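Notes from the pushing cell, Plallthorpe
January 28, 2019

Well, the pushing cell is back up, and since I promised in the August newsletter that I'd write down how we look after it (and then didn't), I'm doing it now while the wrench marks are still fresh on my fingers. If you run the twin of this cell over at Grosside, some of this will be old news, but please read the part about the board anyway, because yours was put in the same week as ours and I'd bet good money it has the same problem.

Quick recap of what went wrong. Over the holidays the cell sat idle with the heating turned way down, and when I came in and ran the morning check the rod scraped. Not a horrible noise, more like somebody dragging a chair in the next room, but it scraped on the left side and cleared fine on the right. I stopped it, lowered the arm by hand and slid a piece of paper under the tip in a few places. On the right the paper slid out nicely. On the left it tore. So the arm thought the surface was flat and the surface had other ideas.

My first guess was the rod. It's always my first guess, and I'm wrong about half the time. I took it out, rolled it on the granite plate in the machine shop, and it rolled like a dream. Then I thought somebody had leaned on the arm and knocked its base, so I checked the base bolts, and those were all tight and the paint marks across the heads still lined up. Which left the board.

What the board did

We push on wood. I know some of you would rather see a nice sheet of plastic or aluminum down there, and we did try that, but the blocks skated around like hockey pucks and the overhead lights bounced straight back into the lens. The wood gives us some drag and it's kind to the blocks. The trouble is that it's made of strips glued side by side, and strips move when the air gets dry. Ours had lifted along the back left corner. You couldn't see it at all. You could feel it if you pressed down hard with your thumb, and it clicked! I probably clicked it more often than I needed to.

So out it came. I backed off the screws, lifted the board away from the perforated table and found a fair bit of fluff and one very sad paper clip underneath. The paper clip I'd like to blame for everything, but it was in the wrong corner.

I let the board rest flat under some weight in the warm room over a weekend, wiped the table down, and checked the seams between the table panels with a straightedge. If two panels meet at slightly different heights, the board will rock across the seam and no amount of fiddling with the screws will save you. Ours were fine. Grosside, I'm less sure about yours, the left panel felt a hair proud when I visited, so have a look.

Then it all went back together. I snug the screws by hand first, all of them, and only then go around with the driver, a little at a time and crossing from corner to corner. Don't crank one down and move on to the next. That's how the board got a bow in it the very first time, and yes, that was me.

With the board down I brought the arm over to the far side, next to the green star, and lowered the rod until it sat just off the wood. I like to do the first approach way back there instead of out in the open middle, mostly out of habit, but also I get a clear look at the tip from the front. 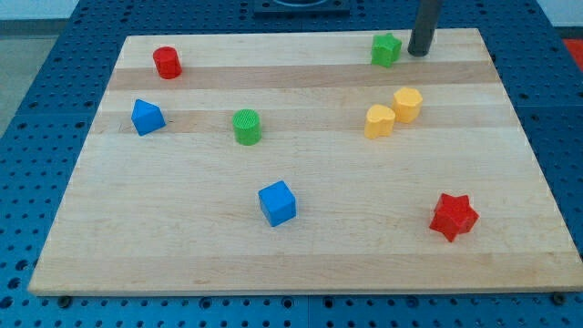 One reply to the August newsletter asked why we bother setting the height by hand at all when the controller has a touch-off routine that could do it overnight, and added, a little sharply, that a cell that needs a person with a piece of paper every time it gets cold is a cell that hasn't been finished.

Fair enough, and I did try. The touch-off routine works by coming down until it feels resistance, and on wood it feels resistance a bit later than it should, so the tip ends up pressing in. You get a good height in the log and a faint dent in the board. We did a whole week like that last spring and I sanded the dents out afterward. So I use the routine to get close and the paper to finish, and I'm happy with that. If somebody wants to come to Plallthorpe and write a gentler routine, the coffee is free and I'll clear a desk.

The rod and its clamp

While the thing was apart I changed the clamp. We'd been holding the rod in a homemade split collar, which did its job well for nearly 3,000 pushes before I noticed that the rod had crept upward. It creeps very slowly. You'd never catch it in a day. But each time the rod nudges something heavy it gets a little kick, and all those kicks go the same way, and then one morning you're pushing a block by its top edge and it tips over.

The new clamp is a Dresell, the plain one with the flat on the inside. It costs more than I wanted to spend and I grumbled about it for a good long while. It also came with a screw that was too long and poked out the far side, so I swapped that for one out of the drawer. Since then, no creep that I can measure. I scribed a line on the rod right where it enters the clamp, so that anyone walking by can check it with their own eyes — please do, and tell me if the line has gone missing.

One more thing on the rod. The tip is rounded on purpose. Somebody at Grosside asked me about grinding theirs flat so it would grab the corners of the blocks better, and please don't! A flat end has an edge, the edge catches the grain, and you'll be right back to scraping even with a perfectly level board.

Cleaning the blocks

I used to think the blocks took care of themselves. They don't. They pick up a film from people's hands, and the film makes them stick and then jump when the rod pushes them, and then we all stand around arguing about whether the arm is jerky. It's usually the film. Warm water and a drop of dish soap, dry them on a towel, leave them out for an hour. No alcohol wipes on the yellow ones, please, since the last batch went chalky from it.

I look at the bottoms too. A grain of something stuck under the cube will make it pivot around that spot and you'll never see it from above. The triangular one is the worst to clean, I have no idea why.

And when you put them back, scatter them. Leave them messy. I know it's tempting to line them up by color like crayons in a box, and I've come in on more than one morning to find exactly that, but the cell is supposed to start from a jumble and a neat row makes for a very dull run. I do leave the front half of the board mostly open so there's somewhere to push things to.

First contact

This is the bit I enjoy. After the height is set and the blocks are back, I turn the speed down to 10 percent and walk the rod sideways into something small, with my hand resting on the stop button. The green star again, in my case. I want the rod to meet the block and stay quiet. If the block rocks, the rod's too high. If I hear the wood, it's too low. If the arm hums and nothing moves, I've forgotten to switch the force limit back on, and I've done that often enough that it's now written on the cabinet door in marker.

When it's right there's nothing to hear but the fan, and the rod just sits there alongside the star.

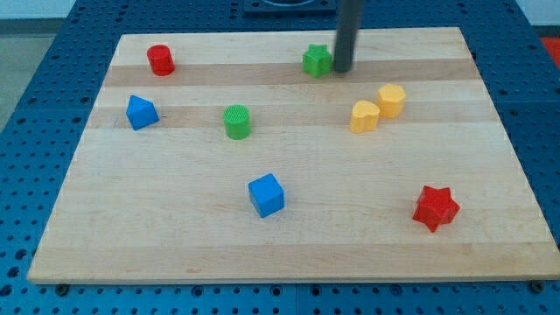
The checks, for whoever has the key

I've taped this to the cabinet as well, but tape falls off, so it's going in the newsletter too.

Every morning, before you power the arm: press on all the corners of the board with your thumb. If one clicks, stop there and come and find me. Look at the scribed line on the rod. Run your palm over the wood and brush off whatever you find.

Every morning, after power: paper check, left side and right side. You want it to drag and not tear. Then one slow push at 10 percent, any block you like.

Every 100 runs: wash the blocks, check the clamp screw, wipe the lens with the good cloth (the good cloth lives in the bag, and if it's not in the bag it isn't the good cloth anymore). Nigam, our logging program, will put up a yellow banner when you're due. It will also let you dismiss the banner with one click, and I can see who dismissed it.

Every couple of months, or whenever the weather swings hard: loosen the board screws, let it settle, and tighten them again corner to corner. I'd skipped this one since summer, which is more or less how we all got here.

I've put a small humidifier on the shelf by the door. Keep it filled if you're passing, tap water is fine. It gurgles. I've also ordered a second board cut from the same stock, so we can swap one out and let the other rest, and Grosside is welcome to borrow it if theirs starts clicking before I get over there with the straightedge. I'm aiming for next week, if the van's free.

Oh, and whoever took the small hex driver from the cabinet, the one with the green tape on the handle, I'd love to have it back. The clamp screw needs that size and I've been using the one from my bike kit.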